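4.2 Housing cost and the decision to relocate

Respondents were asked to name the main reason they had moved to, or stayed in, one of the study towns. Across the full sample of 2,623 completed surveys, housing cost was named most often in Prinberg and Plosach. In Menon, family ties came first and housing cost second. Work was rarely given as the main reason in any of the three towns, although it was often chosen as a secondary one.

This pattern differs from what local recruitment material would lead a reader to expect. The brochures and web pages we collected for the content analysis (Section 3.3) put jobs at the top of the page. Housing usually appears further down, in a short paragraph with a link to a realtor directory. Plosach does not mention housing on its main relocation page at all.

We looked separately at households that had arrived within the last 2 years. These newer residents gave more weight to commute time than longer-term residents did. Many of them work in Soreo, the nearest city, and travel there only on certain days. Several wrote in the open comment box that they would not have considered the move under a five-day office schedule.
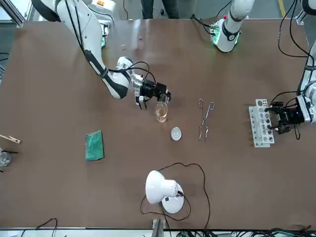 Newer residents were also more likely to rent. Rental housing is limited in all three towns, and the comments show that the search was often slow. Listings are passed along by word of mouth, through employers, or on a board at the grocery store. A household without a local contact may not hear of a vacancy until it is filled. Respondents in Menon described staying with relatives in August while they waited for a lease to open before school started.

4.3 Town amenities and satisfaction

Satisfaction was measured with a short set of items covering schools, parks, shopping, health care, internet service, and community events. Each item was scored separately. We did not combine them into a single index, as the items did not move together closely enough to support one.

Schools and parks scored well in every town. Health care scored lowest in Prinberg, where the clinic closes at 4 p.m. and residents drive to Soreo for most specialist visits. Internet service produced the widest spread of answers. Households inside the town limits were mostly satisfied, while those on outlying roads were not, and the gap was large enough that town averages on this item should be read with care.

Community events drew the most written comments. Residents who had attended at least 2 events in the past year reported knowing more of their neighbors by name. The direction of this link cannot be settled with survey data alone. People who already know their neighbors may simply be more likely to attend.

Figure 4 accompanies this section.
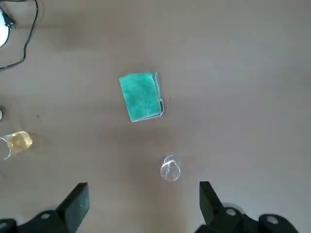 4.4 Intention to stay

The final block of questions asked whether respondents expected to be living in the same town five years from now. Most said yes. Among those who said no or were unsure, the reasons fell into two main groups. Older residents mentioned health care and the upkeep of a large house. Younger residents mentioned the lack of a next step in housing, meaning that they had a small rental or starter home and saw nothing larger for sale that they could afford.

A follow-up questionnaire was mailed to 300 households that had answered "unsure." It asked what single change would make them more likely to stay. Answers from Plosach focused on child care. In Prinberg, longer clinic hours were requested most often. Menon residents gave a mixed set of replies, with sidewalks, a pharmacy, and evening bus service to Soreo all appearing several times.

These replies come from people who were undecided and should not be taken as the view of each town as a whole. They do suggest that the services residents ask for differ from one town to the next, even where the towns are of similar size and share a labor market. Section 5 compares the requests with the spending plans each town had adopted at the time of the survey.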